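Kitchen notes, greens and grains for cold salads. Typed fast, fix later.

Greens first. Wash in a big bowl of cold water, swish, lift out with your hands. Don't pour thru a colander, the grit goes right back on top. Change the water, do it again. Spinach from the Saturday market usually wants a third round.

Dry them well. Spinner, then a clean towel. Wet leaves = watery dressing, and you'll end up adding salt to fix it and then it's too salty.

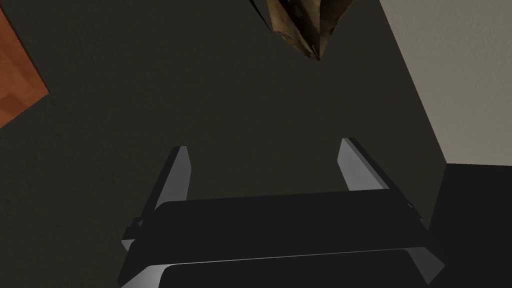
Storing: roll the dry leaves loosely in a towel, whole thing in a bag, bottom drawer. Herbs the same way except basil. Basil stays out on the counter in a glass of water, hates the fridge.

## Grains

- Cook farro, barley, brown rice like pasta. Lots of salted water, taste early, drain when chewy. No measuring.
- Spread on a sheet pan to cool. A deep bowl traps steam and you get mush.
- Into the fridge as soon as it stops steaming. Don't leave it out all afternoon.
- Dress half while warm, the rest right before serving. Warm grain drinks up the vinegar.
- Quinoa: rinse it. Even if the box says pre-rinsed. Fine strainer or you lose half of it down the drain.

Freezer works fine for cooked barley. Flat in bags, press the air out, break off what you need. Rice too but reheat it, never good cold after freezing.

## Dressings

Jar with a tight lid. 2 parts oil, one part vinegar is how I like it, most recipes go milder. Salt goes in the vinegar first, shake, then oil. Mustard holds it together.

Yogurt dressings: thin with lemon juice or cold water, a spoon at a time. Grate the garlic, don't chop. Let it sit before you taste, garlic gets louder in the fridge. Odair Rezende puts a little of the cucumber brine in his and I've started doing teh same.

Too sharp? Honey, small amount. Too flat? Salt before more lemon.

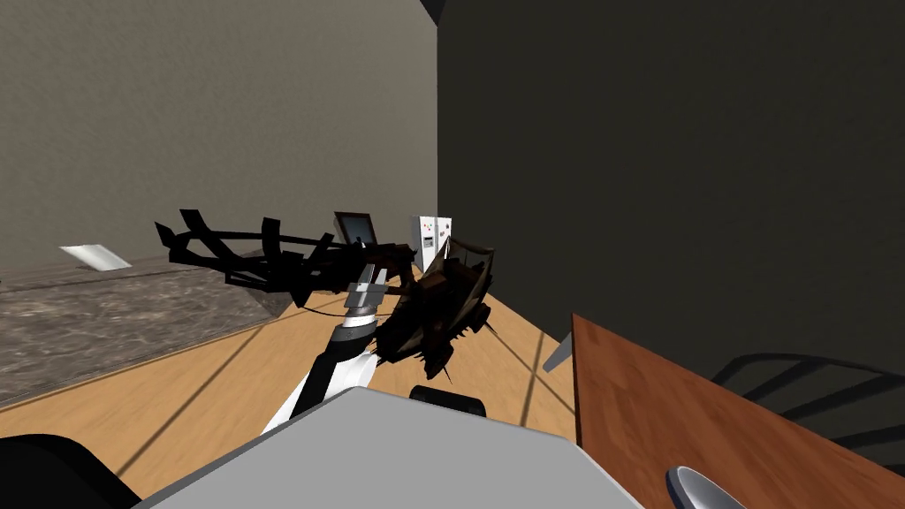
**Can I dress the salad the night before?**

Dress the grains and the hard vegetables, keep the greens and soft herbs separate until you serve. Carrots, radish, raw fennel, cabbage all get better overnight. Tomatoes go in last or the bottom of the bowl turns to soup.

## Odds and ends

Raw onion too strong: slice thin, ice water while you do everything else, drain, pat dry. Or vinegar and a pinch of salt if you want it pink.

Toast nuts in a dry pan, low heat, stay there. They go from nothing to burnt while you look for a spoon. Tip them onto a plate right away, the pan keeps cooking.

Radish tops are food. So are beet greens. Chop and wilt them in the pan you used for the nuts, little oil, squeeze of lemon.

Big batch for a potluck: I made 7 pounds of barley salad in March and under-salted all of it. Cold food needs more salt than you think. Taste it cold, fix it cold.

Dull knife on herbs gives you black edges. Sharpen, then chop once, dont go back over them.

Cucumbers: salt, colander, squeeze. Save the liquid (see Odair).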